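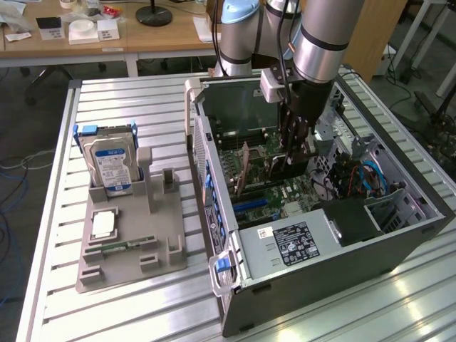

Photo: Dale Paquette

Home Talks Notes About Contact

Speaker notes: Keeping the old computer going (library evening, 31st March)

Hi everyone, thanks for coming out. Grab a chair, there's tea at the back. I'm Dale, I've been mucking about with secondhand computers since 2000, and tonight I want to talk you out of buying a new one. Well, some of you. A few of you really do need a new one and I'll get to that.

(Ask for hands: who has a computer at home that's slow? Who has one in the closet?)

So my own story first. My neighbours on Thibodeau Street were going to put a perfectly good desktop out on the curb because it took forever to start. I asked if I could have it. Put in more memory, swapped the old hard drive for a solid state one, and my daughter did two years of college on that thing! She still grumbles about the colour of it, but it runs.

Start with the boring stuff. Before you spend a cent, look at what opens when you turn the machine on. Most people have a dozen programs starting up that they never asked for. Turn them off. Then check how full the drive is -- if it's crammed, that alone will make you miserable.

(Slow down here, people like to write this bit down.)

Next, memory. If you've got 20 browser tabs open and everything goes sticky when you switch between them, more memory will probably help. Look up your exact model first, as the sticks come in different kinds and the wrong kind won't go in. Don't force it. I did once, in the Skencombe days, and I still feel a bit ill thinking about the noise it made.
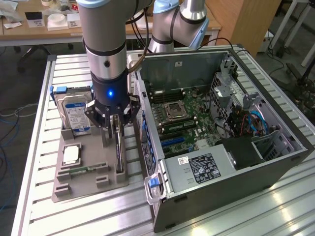 Then the drive. If you only do one thing, do this one. Going from a spinning drive to a solid state drive is the biggest change you'll ever feel for the money. Back up your photos beforehand, please, and then check the backup opens. My aunt's wedding album lived on one old drive for years and I lost sleep over it.

Right, money. I priced it all out for a machine like mine. The new computer my brother-in-law wanted, a Zondex, came to $938 with the tax in. He went for it, and he's happy, and we still talk. A decent replacement for most of us would be some $600. The parts I used cost me less than a nice dinner for two, though I did have the dinner as well.

(Pause for questions, there's always one about viruses.)

When should you give up? If the maker has stopped sending security updates and you do your banking on it, be careful. You can put a different operating system on it, and I'm happy to show anyone who's keen, but you have to want to learn a bit. If the power supply smells like burnt toast, unplug it and let it go.

And when you let it go, don't put it in the garbage. Plalolard takes old electronics at the side door, cords and all. Wipe the drive first or take it out and keep it in a drawer like I do. My drawer is getting pretty full.

I'm back in April with printers. Bring your patience, and bring the printer too if you can lift it.

We use cookies to remember your settings. Accept Manage

Recent notes
Backing up your photos without tears
Which cable is this?
Passwords for people who hate passwords
Getting better wifi in the basement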